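Hviid Land Finder, one year in

I put off paying for a land listing service for a long time. My husband and I had been hunting for a few acres on our own, driving the county roads on weekends and writing down numbers from faded signs, and I was stubborn about it. Then a friend at church mentioned Hviid and I signed up one Friday night with a bowl of popcorn in my lap, and I've been a subscriber ever since.

What you get is a searchable map of vacant lots and acreage, with the parcel lines drawn over it. You can sort by zoning, road frontage, whether there's a well or a sewer hookup nearby, and how long the place has been for sale. That last one is my favorite! A lot that has sat for 504 days usually has a seller who will at least pick up the phone. We found one exactly like that out past Eltby, a long skinny piece with a creek at the back, and had a lovely talk with the owner even though we didn't buy it in the end (the flood map put us off).

The zoning notes are the best part for people like us who don't speak the language. Click on a parcel and it tells you in plain words whether you can put up a house, a house and a barn, or nothing bigger than a shed. I still call the county before I get excited, and I'd tell anybody to do the same, but it has saved us a good many wasted drives.
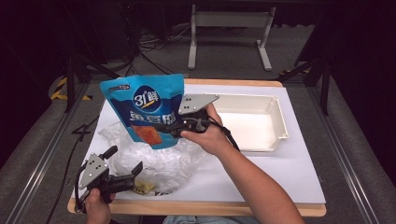
A reader named Vurard wrote in after my first post about this to say the parcel lines were off by 18 feet on the lot they were looking at, enough to put the neighbor's driveway on the wrong side, and that I ought to warn people to get a survey before they sign anything. Consider yourselves warned! I went back and checked the lines on our own place against the old survey, and ours were fine except along the north fence, where they wander a bit.

Now for the grumbles. The saved search emails come at all hours, and I had 17 of them one morning for a single subdivision near Rernau that I'd already looked at and crossed off. You can mute a subdivision, but the button is hidden under the account page and I only found it by accident. The phone version is slow out in the country too, right where you need it most — I've taken to printing the map before we leave the house.

It costs $18 a month, and you can stop and start whenever you like. We skipped the winter and all our saved lots were waiting when we came back in February. I'm giving it 4 stars out of five, and I'd go higher if they'd fix those emails.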